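4.2 How capital requests are put together

State bonding programs ask local bodies to rank their building projects before a legislative session opens. In the Rudby district, the ranking is done by a joint board made up of the college, the county and two townships. We followed that board through one full request cycle, from the first staff list in June to the vote on the final bill. We held interviews with 6 members and read 601 pages of minutes, letters and cost sheets.

The first staff list held projects at very different stages of readiness. The Worivbridge science wing had drawings and a site survey. The Poduval road repair had only a cost estimate carried over from the previous cycle. Board members told us that readiness counted for more than need in the early meetings, as legislators were thought to pass over any project without a finished design. Katona (section 2) reports the same pattern in smaller districts.

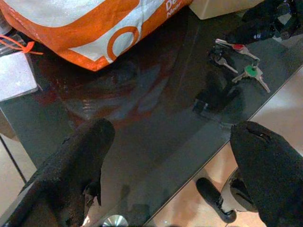

Figure 3. Tabletop with items in place.

Letters of support were the second main input. The board accepted them by mail, by e-mail and by hand at the district office. Letters handed in at the office were the hardest to trace. They came in envelopes, in folders, and in carriers no more formal than the orange-and-white plastic shopping bag in Figure 3, and the date of receipt was not always written down. We therefore left undated letters out of the timeline in Table 2 but kept them in the content analysis. The undated letters did not differ in tone or subject from the dated ones.

Three themes came up in the letters: jobs during construction, enrollment, and the cost of waiting another cycle. Letters from college staff dwelt on enrollment. Letters from residents and business owners dwelt on jobs, and a good number mentioned the road repair even when they had been asked to write about the science wing. One member told us that this mixing of subjects hurt both projects, because the legislative staff who read the letters could not tell which request they supported.

The final request named 3 projects, with the science wing first. The order did not change after the site visit by legislators, although the amount asked for the road repair was lowered. Members disagreed about the reason. Two said the visit had shown that part of the repair could be paid for locally. Another said the figure had been cut before the visit took place. The minutes do not settle the point, and we report both accounts.

Comments

Impi Laaksonen: Was the lowered road amount in the bill itself or only in the board's request? Section 4.3 reads as if it was the bill.

Waqas Qureshi: Only the request. We will fix the wording in 4.3.

Themba Mofokeng: Useful section. I would like to see the undated letters listed in an appendix.

Related items
Local match rules and small townships
Site visits and the order of bonding requests
S. Rodrigues, Reading support letters: a coding guide

Contact: Bistonent Working Papers, editorial office | Copyright the authors | Back to top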